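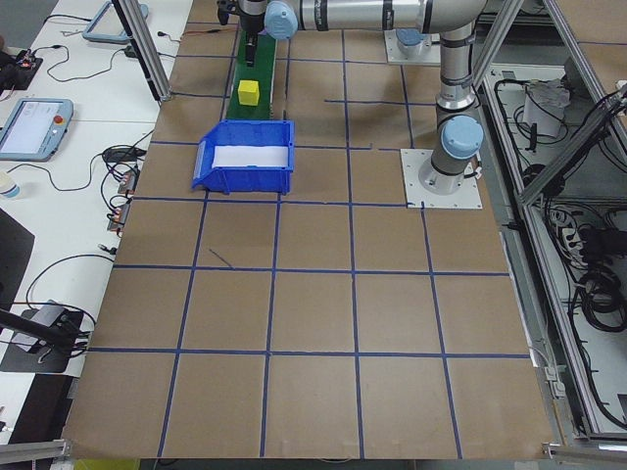
Iulian Stanciu wrote in to ask whether the paint has to cure overnight before the second color goes on. With the Cirnton stencil kit it doesn't - 19 minutes is plenty, and then comes the fun part!

Section 8: Painting a checkered floor cloth

1. Cover your work surface with kraft paper and lay the canvas out flat, primed side up.

2. Find the center of the canvas and snap a chalk line each way. Work outward from there, so any odd-sized squares end up at the border.

3. Run painter's tape along the outside of each square you plan to paint. Press the edges down hard with the plastic card from the kit.

4. Roll on a thin coat of the base color. One 500 ml can goes a long way, so go easy on the first pass.

5. Peel the tape while the paint is still a little tacky, pulling it back low over itself. Crisp lines are such a treat!

Note: Older Jorkach rollers fit the handle, but you'll need the adapter ring (part 11).

Caution: Keep the sealer away from open flames, and open a window before you start. Don't fold a finished cloth - roll it, painted side out.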